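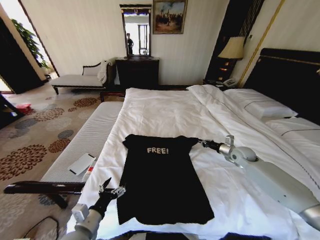 Source: authors, Plimbridge field study

5.2 Guest clothing and the room attendant's shift

Guest clothing was the part of the job that attendants at the Plimbridge hotel talked about most in the first round of interviews. Bed making and bathroom cleaning have fixed steps and a time allowance. Clothing left on a bed or a chair has neither. The hotel's written standard says that garments are to be "folded neatly and left in view," and attendants interpreted this in different ways. Some folded everything. Others moved a shirt to the bench and went on with the bed.

The Eze two-arm unit was given the folding of single garments on a made or partly made bed. The attendant lays the garment flat, face up, and starts the unit, which takes hold of the garment at the shoulders. T-shirts made up most of the work. Over the study period 2127 garments were logged at Plimbridge and 2640 at Nultthorpe, where there are more long stays and more clothing in the rooms. Plimbridge has 364 rooms, but the unit was used on two floors only.

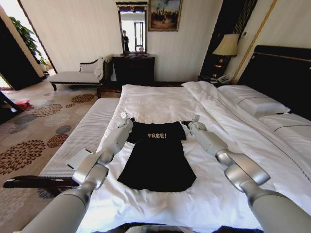
Figure 4. T-shirt face up on the bed, with the grippers at its shoulders.

Laying out became a task of its own. Before the trial an attendant picked up a shirt and folded it against the body in one movement, often while walking. With the unit, the same shirt had to be put down, straightened at the hem and turned so the neckline faced the headboard. Attendants who had folded quickly by hand found this slower and said so. Attendants with wrist or shoulder complaints were more willing to hand the work over, though several pointed out that straightening a shirt in the middle of a wide bed means leaning across it.

The order of work in the room also changed. Attendants had been trained to do the bed last, after dusting. Because the unit needs a flat surface, they began doing the bed first, and dusted the dresser and nightstand during the fold. Supervisors at Plimbridge accepted the new order in February and changed the room checklist. At Nultthorpe the old checklist stayed in force, and attendants there described working one way and ticking boxes in another.

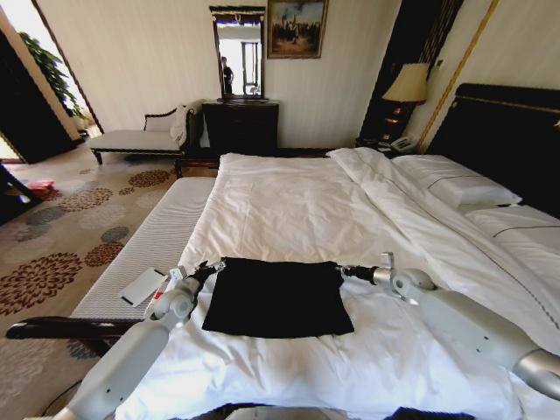
A second change concerned who answers for a mistake. Under the earlier arrangement a guest complaint about clothing went to the attendant named on the room sheet. During the trial it still did, even if the garment had been folded by the unit. Attendants at both hotels raised this with us without being asked. One said she refolded anything that looked expensive, "so it's my fold if they ask me." The hotels did not record refolding, so the logged totals cannot be read as hand folds saved.

Pay and room quotas were left alone during the trial. At Hirkcombe, our comparison site, no unit was installed and attendants continued to fold by hand. Their accounts of the work are taken up in Section 5.3, along with the quota question, which came up there too once staff had heard about the other two hotels.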